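Filtering dark and blurred segments out of hand-held gripper demos before training

Asked 2022-08-05 in Robot Learning, Data and Datasets
3 answers

Question

I'm training a visuomotor policy from demonstrations recorded with a hand-held gripper, wrist camera only. The set is 155 demos so far, all the same kind of task: reach in, grasp, pull the thing out, put it down. Poses come from visual-inertial SLAM run offline on the video plus the IMU log.

My problem is the segments where the view goes dark and smears. I score each one by variance of the Laplacian and mean brightness, and 14 demos have at least one stretch that fails both thresholds. My first plan was to throw those demos out completely. Before doing that I stepped through them, and a lot of the bad stretches sit right at the reach or the pull, so I would be losing the part of the task I care most about.

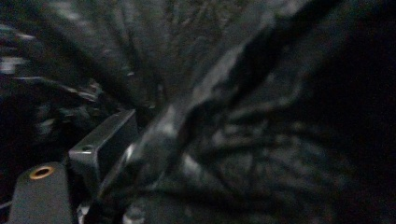

Low light and heavy motion blur. The gripper finger and bracket at lower left stay much clearer than everything past them.

The second thing that worries me is that the score is not consistent. Because the gripper hardware moves with the camera, it keeps its edges when the background has none. Some segments that look useless to me get a passable sharpness number, and I think the finger and bracket are the reason.

So, two questions. Do you drop the whole demo, cut the bad segment, or keep everything? And is there a better blur score for a camera that always has part of the tool in view?

Setup, in case it matters: auto exposure on, gain capped, diffusion policy with a two-step observation history. Dataset name is Mestia if you have seen my other post about gripper width calibration.

Answer 1 (accepted)

Mask the gripper first, then score. The camera is rigidly mounted, so you can draw the mask once and use it for every demo. Leave a margin for finger travel, since the fingers open and close even though the mount doesn't move. Compute the Laplacian variance on the unmasked pixels only. We did this on the Paquette data and the scores lined up with what people picked by eye. Before masking they didn't.

Use the same mask for SLAM. Features on the finger or the bracket don't move relative to the camera, and if the background has no usable corners, the tracker will take whatever it can get. You end up with a pose that says the camera stood still during a fast motion. That is much worse for training than a blurred input.

On dropping or keeping, I would separate image quality from label quality:

If tracking is continuous through the segment and the poses agree with the IMU, keep it. The policy is going to see blur when it runs.

If tracking is lost and relocalizes later, split the demo there. Don't interpolate across the gap and don't let an observation window or an action chunk cross the split.

If tracking is lost in the middle of the grasp, drop that demo. You can't get good actions out of it.

We compared this with dropping whole demos on image score alone. Same network, same training steps. Over 20 evaluation rollouts per policy the label-based filter did better on deep reaches, and there was no difference we could measure on open tabletop grasps. That's one task and one lab, so check it on yours.

Shewit Kassa

Comment: Masked and rescored. 9 of the 14 have continuous tracking, so those go back in. The rest lose tracking and I'm going through them by hand. Thanks.

Comment: Did you mask the gripper for the policy input too?

Comment: No, only for scoring and SLAM. The policy gets the full image, it needs to see the fingers. SK

Answer 2

Turn off auto exposure. In a dark spot it lengthens the shutter and you get blur on top of noise. Fix the shutter short and accept a darker picture, or put a small light on the gripper. Doesn't help with what you already recorded, but you'll be recording more.

If you do add a light, put the same one on the robot or your test images won't match.

Answer 3

I'd just keep it all. We never filtered anything for Zorkow and it trained fine. More data is better.

Comment: Was that with SLAM poses or a tracking system?

Comment: Motion capture.

Comment: Then the poses didn't depend on the image, so it isn't the same case.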